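12/26/18 – Multance has released version 2 of Wisside, its stock-count software for small hardware stores. The update adds 13 report types and reads files of up to 624 columns.
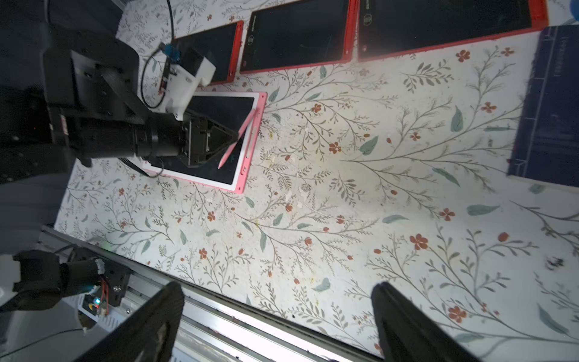
A pink LCD writing tablet on a floral tablecloth.

Stores on the old version keep their price lists and supplier codes. Setup is handled by Hitel. 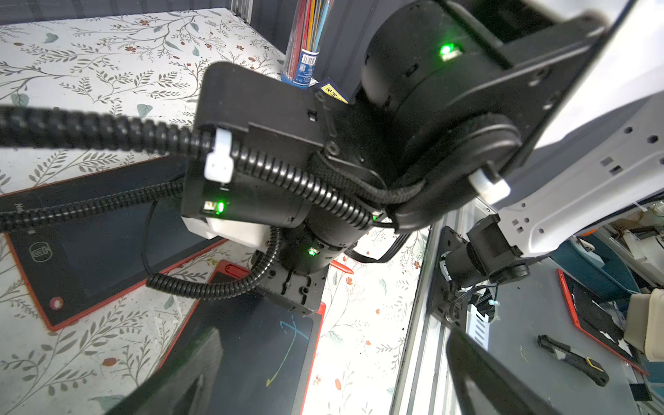
1 min read

"Month-end counts now close in one step," said Ivana Lagos, product lead at Multance. A 30-day trial is open to new accounts.

Press contact: Oriana Espinoza, Multance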